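Litska opens its sorting days to everyone this spring

Saturday, March 1, 2025

Hi, I run Litska, the parts library on Semwal Street, and I have good news for anyone with a drawer full of tangled wire. Starting this month our sorting days are open to the whole neighborhood, members or not!

We began lending out parts in October, and people have been wonderfully generous ever since. We now have 176 members and more than 500 donated lots on the shelves — and a lot of it came to us in one big knot. So we sort. Wire goes by color into blue open-fronted bins, yellow in one, red in another, and whatever is still in a heap waits its turn on the table.

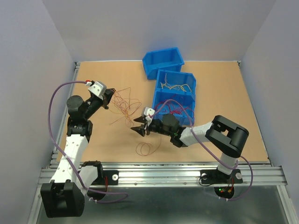 What to bring

Bring any thin hookup wire you don't need, in whatever state it's in. Please don't spend your evening untangling it first (I've done that, and it's slow going alone). Small parts are welcome too, as long as they fit in a bin. We can't take batteries or anything with a wall plug.

When and where

We have 21 seats, and each session runs from 6 in the evening until the kettle goes cold. Drop in whenever you like. It's free, and you can take home a handful of sorted wire in any color we have plenty of.

The new shelving was paid for by a grant from the Drarko Fund, and Zelter Hardware is giving us labels for the bins — thank you both!

To save a seat or ask about a donation, stop by the front desk at Litska during opening hours.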